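The Green Cabinet Question

Sat 24 November

For two years I have been meaning to paint my kitchen cabinets green. I've told people about it. I've told strangers about it, in the paint aisle, while holding a little card with six greens on it that were all, as far as I could see, the same green. In that time the cabinets have stayed the color they were when I moved in, which the landlord before last called "oatmeal" and which I would call "old tooth."

The trouble with deciding on green is that you then start seeing green. My dentist has green doors. The bank has a green stripe. I went to a dinner in January where the host, Murali Varghese, had done his whole kitchen in a shade so dark you had to stand by the window to be sure, and I ate very little of a good lamb curry because I was looking at the hinges. He'd done it himself over a long weekend. He mentioned the long weekend several times.

So I asked him how many coats. Three, he said, and a primer, and you have to take the doors off and number them. I went home and numbered mine with masking tape. That was the part of the project I finished. The tape is still up, and when people come over they ask why the spice cupboard is called 7.

The next step was samples. I bought small pots from Gola, which is the hardware store near me, and the man there asked what direction the kitchen faced. I said it faced the refrigerator. He sold me a pot of olive and a pot of something darker and told me to paint a big square of each and live with them. I have lived with them. The olive looks fine at breakfast and like soup by four in the afternoon. The dark one looks expensive at night, when I can't see the rest of the room, and that may be the whole secret of dark paint.

After that I entered what I think of as the research phase, where you collect pictures of other kitchens and do nothing. My folder has gotten large. I've looked at green with brass, green with wood, green with stone, green with a dog lying in front of it. I sent a batch to my friend Kumaresan Bhat for a ruling, and he wrote back "they're green," which I already knew.
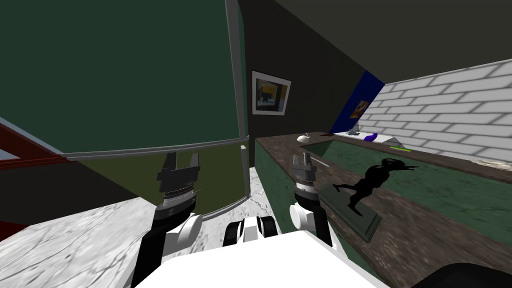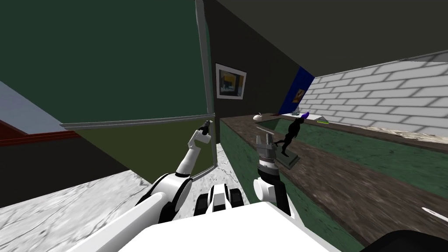
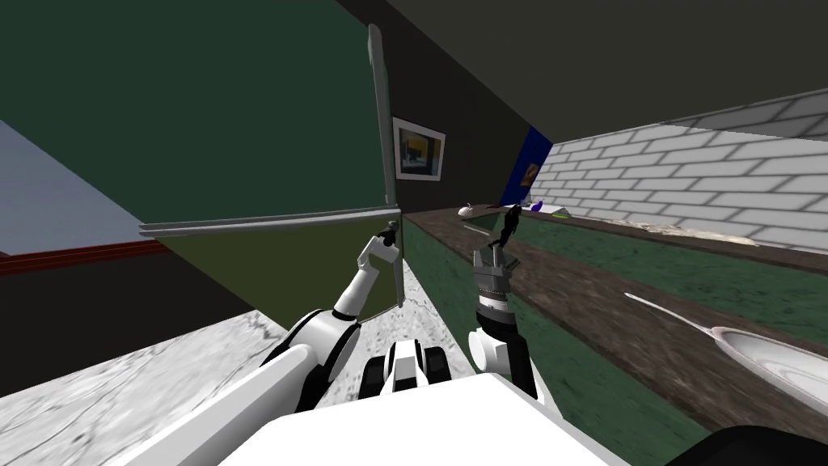 Green cabinets, all computer renderings.

The stone counter keeps tempting me. My own countertop is a speckled beige that hides crumbs so well I've stopped believing in crumbs. Put dark green under it and I suspect the whole thing would look like a golf course in a dry year. But then you're replacing the counter, and if you replace the counter the sink has to come out, and the plumber I like has moved to be near his daughter. I priced a new counter anyway. I will say only that I then sat in the car for a bit.

Wood on top would be cheaper, and people who have wood on top are always oiling it. They tell you about the oil. I don't have the temperament to oil something every few weeks for the rest of my life. I own one cutting board, and it looks like driftwood.

There's also the question of handles. I thought handles were handles. Then I ordered a catalog from a company called Bemeck, which has 61 pages of them, and now I lie awake comparing knobs to long bars. A knob means one hole, and I already have one hole per door. A bar means two holes, a drill, a level, and the kind of afternoon that ends with filler. My sister, who has bars, says you hook your sweater on them every single day and then you stop noticing. I said that sounded like a description of marriage, and she said I should stick to paint.

Her husband, meanwhile, wants me to hire somebody. He got a quote for his own place: 41 hours of labor, not counting drying. I can do a great deal of not painting in 41 hours, and I charge much less.

I did get one door off last weekend. It was the one under the sink, which seemed like a safe place to start. I sanded it on the balcony in a wind, so the balcony is now oatmeal too, and I put on the first coat of primer before it got dark. The instructions say to wait 30 minutes before touching it. I waited nearly ten. There's a thumbprint in the corner and I've decided it goes at the bottom.

The dark green, I think. Or the olive. If anyone has lived through an olive kitchen in an apartment with bad afternoon light, please leave a comment, and if you have bar handles, tell me about your sweaters.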